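Soddale: about us

Who we are

Soddale is a small company that teaches machines to pick things up and put them down again. Put like that it sounds like very little, and we still find it the most absorbing job in the world. We began with one rented bench, a box of odd household objects and a long list of grips we couldn't get right. We now have a proper workshop, a much bigger box of objects, and a list that has hardly got any shorter.

A good part of what we do happens away from the workshop, on other people's tables and among other people's things.
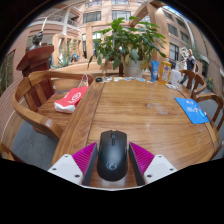 Mouse and mouse pad, on the long table in the atrium.

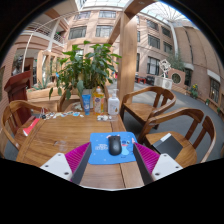 We try to go out at least once a season, and each visit is an open one. Anybody passing can stop, ask what we're up to and have a go with the hand-held gripper. It has two fingers, a soft ribbed pad on the inside of each, and you can learn to use it in a minute or two. Using it well is another matter! People who are quick with their hands often find it harder than people who take their time, and children tend to be better at it than any of us.

What we do

Most of our work is on everyday objects. Factories have had robots that lift the same part from the same place for a very long time, and they do it beautifully. We care about the other sort of lifting: a bottle that is half full, a pen that has rolled against a book, a mouse that needs to go back on its pad facing the right way. These are jobs you do without thinking, and they are full of small decisions. How hard do you squeeze? Do you come in from above or from the side? What do you do when the thing slides a little as you touch it?

We record people doing these small jobs with the gripper, then use what we've recorded to train an arm to do the same. The arm lives in the workshop and is called Plovasau, a name that came out of a long train journey and has stuck. On our last open day the recordings came to 3,590 separate grasps, good and bad, and we keep the bad ones too. A slip is worth looking at. So is a grip that starts in the wrong place and gets put right halfway through.

Our visits

The visits started with Drandadberg, a design office that offered us a corner of its canteen for an afternoon and ended up having us for most of the week. We had planned a talk with slides. It was a perfectly good talk, and people were kind about it, but the minute we put the gripper on the table the slides were forgotten and there was a queue. We haven't made a slide for a visit since.

Now we keep it simple. We bring the grippers, a few objects and a cloth for wiping things down, and we ask our hosts if we may use whatever is already on their tables. Their things are nearly always more interesting than ours. A glossy tabletop gives different reflections from a matt one, daylight from a glass roof moves about as the day goes on, and something as ordinary as a mouse pad changes the way an object sits and slides. We could try to set all of that up in the workshop, and we have tried, and it never comes out half as varied as a real room that people use.

A visit goes something like this. We give a short hello, with one of us showing a single pick and place. After that it's open tables for as long as people like. Each turn is short, 30 seconds or so if all goes well, and most people come back for another. Towards the end we sit down with anyone who is still there and talk about what they noticed. We get some of our best ideas in that half hour. One visitor at the Hovland library day pointed out that we always closed the fingers at the same speed whatever we were holding, and she was quite right, and it kept us busy for the rest of the spring.

Groups of up to 20 work best. We did once have 70 people turn up, which was a wonderful day and also a very hoarse one, and we'd now split a crowd like that over a morning and an afternoon.

What we care about

We like to be plain about what our machines can and can't do. Plovasau is good with cups, boxes and most things with a firm shape. It is poor with thin paper and with anything in a crinkly wrapper, and it has yet to meet a set of keys it likes. If you ask us when there'll be a robot to tidy your desk, we'll say we don't know, then probably talk to you for an hour about why desks are so hard.

We also think people should be able to see how this work is done and try it for themselves. Anyone who takes part in a visit is told what we record and what we use it for, and you can say no and still have a go. If you'd like your turn taken out afterwards, write to us and we'll remove it.

Having us over

Schools, libraries, offices and clubs are all welcome to ask. We need a sturdy table, a few chairs, a socket within reach and somewhere to leave our coats. There is no charge for visits within a day's travel of the workshop. For anything further we ask for the train fare.

Spring fills up early, and there are still a few places left in April. Please tell us how many people you expect, what sort of room you have and whether there are steps up to it (the equipment cases are heavy and have small wheels). Tell us as well if there's some awkward object in your building that you'd love to see us struggle with. We'll happily spend a whole afternoon on a stapler.

You can also come to us. The workshop is open to visitors by arrangement, the kettle is usually on, and Plovasau is happy to be handed things.

Page last updated 3 February 2019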